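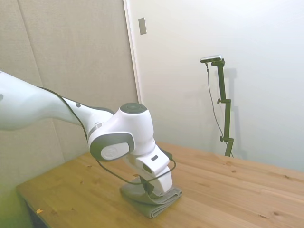

Soso wants to know if the Lowther kit is worth keeping past the trial, or do we send it back and stay with Javasard.

4/20/20. Still on the fold package. Default grip force 50, too much for terry I think, try lower tommorow. Likasance quote came in: 2000 for the license, 250 a month support on top. Support line slow, 11 emails so far to get one config file.
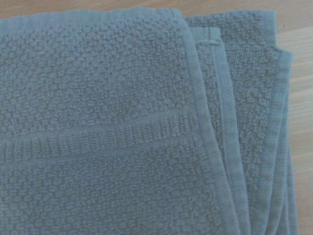 Setup guide assumes thin cloth. Terry has many hems, layers dont line up, need to ask if the edge finder can be set to ignore the inner ones. Manual p. 11 says yes, menu has no such option. Ask Likasance before renewal.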